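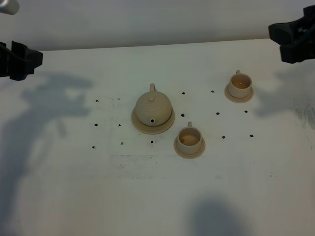
The miniature tea set in beige: a pot and two cups, each on its own saucer.

Miniature Tea Sets – Your Questions

How small is small?
Small enough that Harriet Schumacher, who writes our packing notes, once mailed a whole Morin set inside a mitten! The pot holds 90 ml to the brim, and we'd pour a little less so the lid sits nicely on its seam.

Can I really drink from it?
Yes, please do! A Morin cup is two good sips, maybe three if you're patient, and we think green or oolong suits it best. Let the tea cool a bit first, as the little handles warm up quickly.

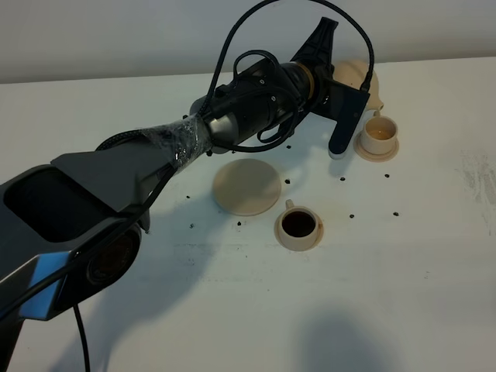 Beige teapot, with a small cup of pale amber liquid on its saucer.

Will the cups stain?
They will darken inside over time, and plenty of our customers grow rather fond of that. If you aren't one of them, soak the cups in warm water with a spoonful of baking soda for 20 minutes, then rinse well. No dish soap, and no dishwasher either – the clay remembers lemon scent for weeks.

I broke a saucer. Can I buy just one?
Of course, and we're sorry about your saucer. Write to Juniper Whitfield at the Otdale shop and tell her which piece you need. Single saucers usually ship on Tuesday.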